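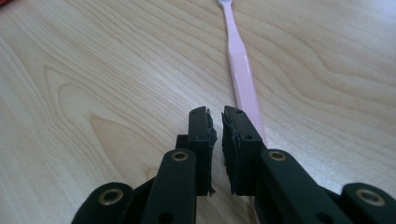 Hand-held gripper and a pink toothbrush on the table at Girkmont.

Visit to the Irik workshop, Girkmont
2021-01-10

We went to Girkmont to decide what our centre should buy from next year's budget. Irik builds hand-held grippers there and also sells the Prikska arm, which was the main reason for our trip.

The price for one gripper is 895 dollars. The arm is much more, and the offer does not include the table mount or the training day. I asked for both to be written as separate lines, so that we can compare with the offer from Au.

I looked closely at the finger pads. On the gripper at the table their edges were rough and looked worn, so I asked about spare parts. Pads are sold in sets, and Irik advises planning for three sets per year with daily use. We had not put this cost in our first draft. With freight, spare pads and a case, two grippers come to 1773 dollars plus tax, after the discount for organisations like ours.

Small objects for practice we can buy ourselves at any pharmacy or grocery store.

Delivery takes around five weeks. My proposal is to order the two grippers now and leave the arm until May, when we will know if the grant is renewed. The offer from Au is still missing a warranty period and I have written to them again.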